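The Arms in the Back Room

By Chelsea Garside

2023-05-09

Print this page | E-mail this article

The first thing I learned about robot arms is that they are heavy in all the wrong places. Keith Hollis and I carried the first one up the stairs at Kilterside, the shared workshop I've belonged to for longer than I'd like to admit, and every time we turned a corner the elbow swung out and tried to take a chunk of plaster with it. Keith said we should have strapped it. I said he should have mentioned that at the bottom of the stairs.

I went in thinking I'd write a nice short piece about hobby robotics and be home for dinner. That was in December. I now own a set of metric hex keys, I have opinions about cable sleeves, and I know the difference between a good crimp and a crimp that only looks good (it's the tug, you have to tug it).

The project is called Jenano, and the name came from Gemechu Mekonnen, who won't tell any of us what it means. He's a machinist by day and the most patient person in the building by night. His idea was simple enough to fit on the back of a receipt: two arms on one table, sharing small jobs that need two hands. One holds, the other does the fiddly bit. Pick up a little part, stand it up, pass it over. You and I do it without thinking every time we open a jar of pickles!

The budget was a sore subject from day one. We told ourselves we'd spend no more than $1,058 beyond the arms themselves, which we'd bought secondhand with money from three years of selling refurbished bench grinders. We ended up at $1,138. Keith blames the power supply. I blame Keith, who ordered the power supply twice.

Uliana Panasiuk wrote nearly all of the control code, which we call Skilo, and she wrote it mostly at the end of the bench nearest the heater. I asked her once how many versions there had been, expecting a shrug. "Fifty-seven," she said, and turned the laptop around to show me the folder. Number 57 is the one where the arms finally agreed on where the table was. Before that, each of them had its own private notion, and the two notions were off by the thickness of a pencil – plenty to turn a handoff into a poke.

We spent a lot of evenings on that pencil. The way you fix it, if you're doing it on our kind of money, is to touch each arm down at the same marks over and over and write down where it thinks it is. It's slow and a bit like teaching two toddlers to point at the same duck. Ryan Catterall read out the numbers, I typed them in, and around the hour when the coffee ran out we'd discover that somebody had leaned on the table.

So Ryan rebuilt the table. He does kitchens for a living and took it personally. The new top is flat and plain and white, and I'm banned from putting a mug on it. White turned out to be a mixed blessing, by the way. Small dark parts stand out beautifully against it, but so do shadows, and Uliana's early vision code was very fond of shadows. It would chase one clear across the table like a cat.

The gripper took the longest to get right. I'd pictured a claw, something out of an arcade. What you really want is two flat pads that meet squarely, with enough tooth on them to hold a thing without chewing it up. Gemechu went over the linkages 4 times, taking out the slop a little at a time, and he'd hand me the pivots and say "feel that," and I'd say yes, and I couldn't feel a thing.
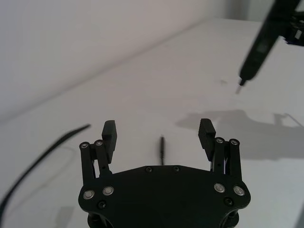
Tall, skinny parts are still the ones that make everybody hold their breath. Come in a hair too low and you knock the thing over with the palm. Come in crooked and one pad gets there first and does the same. Uliana's answer was to open the fingers as wide as they'll go, creep up with the part in the middle, and close slowly. I wanted it faster. I was outvoted, and I spent that evening picking little parts up off the floor, so fine.

Then there are the cables. Oh, the cables! An arm that can reach anywhere can also wrap its own cord around its neck, and ours has tried. Keith's current scheme leaves a generous loop to one side and relies on all of us not snagging it with a sleeve. Dobson, the supply shop two streets over, has a spring-loaded hanger that would do the job properly, and I walk past it every time I go in for screws. Keith says we're over budget. I've reminded him about the second power supply.

We're in the back room most evenings until ten, and next up is getting both arms to move at the same time without one of them stopping to wait for the other. Uliana has started version 58. Bring your own mug, and put it on the windowsill.

Print this page | E-mail this article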